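What I've Learned About Drying Apples and Other Things From the Street Harvest

Our Transition group has been picking unwanted fruit from front yards for a few years now, and every fall I end up with far more than one family can eat.
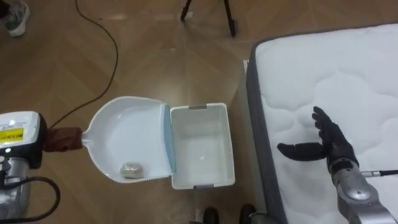
So I've become the drying person. People drop bags on my porch at seven in the morning and drive off! I've been asked so many times for my methods that I promised to write them down before the June meeting, and I'm only a little behind.

Sorting first

Do it the same day. I know you're tired and your back hurts from the ladder, but one soft apple in a bag will take its neighbors with it overnight. I make a pile for sauce (bruised, wormy, weird), a pile for storing (perfect, stem on) and everything in between gets dried. Windfalls go straight to sauce, even the pretty ones.

Slicing

A quarter inch is what you want. Thinner and they glue themselves to the tray, thicker and the middle stays leathery and goes moldy in the jar by Christmas. I leave the skins on, though my daughter peels hers and we've agreed not to discuss it. If you mind brown slices, drop them in a bowl of water with a good squeeze of lemon while you work. I mostly don't bother. They taste the same.

Drying without a machine

You can use your oven if it goes low enough. Mine claims 170 and runs hot, so I prop the door open with a wooden spoon and check with an oven thermometer. Plan on six to eight hours, and turn the slices over halfway. It does feel wasteful running an oven that long, so fill every rack, and pick a chilly day when you'd have the heat on anyway.

The rack over the woodstove is better if you have one. Arūnas Kuusk built ours out of old window screens frames and new stainless mesh (please don't use the old mesh, you don't know what's on it) and it hangs from four hooks. Two days up there and they're done. He made one for the Henduren Street house too, and theirs has a pulley, which I'm jealous of.

How to tell when they're done

Take a slice out, let it cool, then tear it. No beads of juice along the tear means it's ready. Warm fruit always feels softer than it is, so the cooling matters.

Then put everything in a big jar, fill it about two-thirds, and shake it once a day for a week. If you see any fog on the glass, back they go on the rack.

Jars and labels

Canning jars are fine, and so are pickle jars if you can get the smell out of the lid. I never really have. Write the kind of apple and the tree on masking tape. We logged 56 trees on our map last season and I swear some of them are worth the ladder and some aren't, but you only find out in February when you're eating them.

Other things that dry well

Pears, if you catch them just before they're ripe. Plums take forever, so halve them and pop them inside out. Tomatoes, yes, but keep them away from the apples or you'll get a funny-tasting granola. Mint and lemon balm just need a string and a dark closet.

Cores and peels

Save them! Cover with water and a spoonful of sugar per cup, put a cloth over the top, stir every day for a couple of weeks, strain, and wait another month for vinegar. I use it on salads and for the kettle, never for canning, where you need to know how strong it is.

The long-handled pickers are back in the shed at Prakberg Hall if anybody needs one. Please bring back the blue bucket.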